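14 sept. 2022 – Cellule Kisetti, arrêt intempestif de l'axe 4

Défaut revenu deux fois ce matin, code 193 (écart de poursuite), toujours en descente avec pièce en pince. Le variateur Cleneck coupe, le frein retombe, le bras s'arrête 40 mm trop bas. Personne dans l'enceinte, porte verrouillée. Cellule consignée jusqu'à nouvel ordre.

Journal du contrôleur récupéré sur le portable. Couple demandé : 976 puis 980 au moment de la coupure, pour un seuil réglé à 980. Reste à retrouver d'où vient ce seuil, le dossier papier n'étant pas classé.

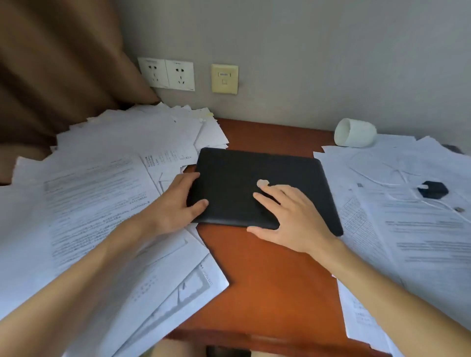

Peut-on relever le seuil pour finir la série ?
Pas avant d'avoir contrôlé le frein. S'il frotte encore après l'ordre d'ouverture, le moteur force contre lui et un seuil plus haut ne ferait que masquer le défaut.

Mesure de la tension de bobine du frein : correcte à l'armoire, faible côté bras. Chute dans le faisceau, sans doute au passage du coude. Le faisceau a été remplacé en décembre par Werosell, donné pour 2000 heures. Pas de rayon de courbure noté sur le bon d'intervention.

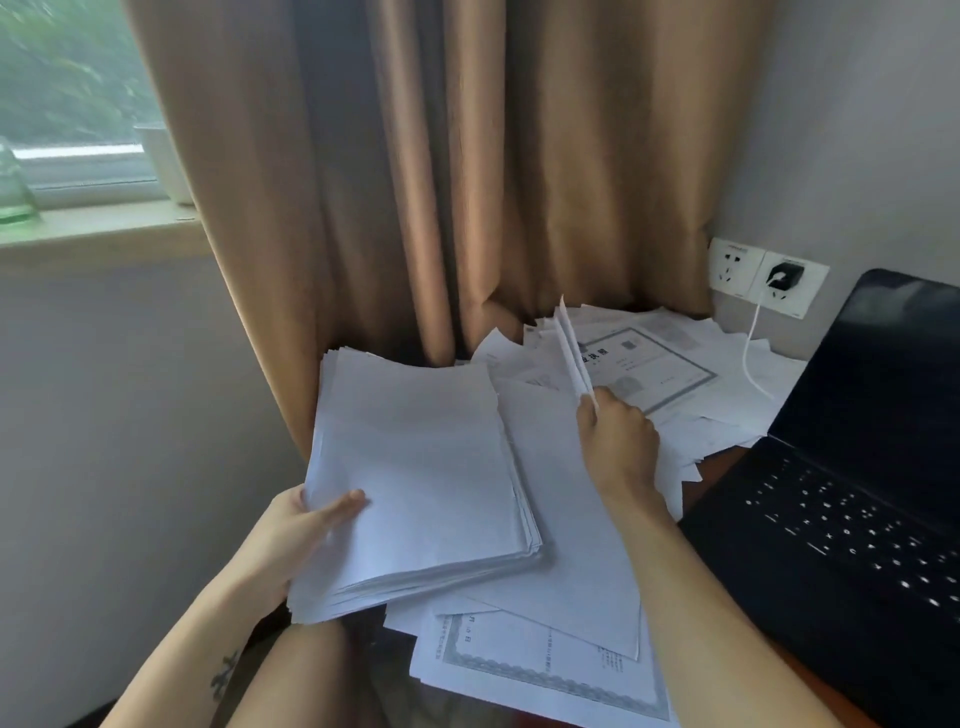
Le seuil de 980 ne figure pas dans la notice du variateur, qui renvoie au procès-verbal de mise en service établi par Berge. Ce PV reste introuvable. Les pièces administratives sont mélangées au reste, y compris une licence commerciale chinoise (业执照 lisible en tête) au milieu des feuilles. À séparer du technique avant de continuer, sinon on relira trois fois les mêmes liasses.

À faire :
- ouvrir le coude, contrôler le faisceau à l'ohmmètre, bras en butée puis replié ;
- relever le temps d'ouverture du frein ;
- demander à Berge une copie du PV ;
- ne pas toucher au paramètre de seuil.

Redémarrage à vide et en vitesse réduite seulement, après remplacement du faisceau.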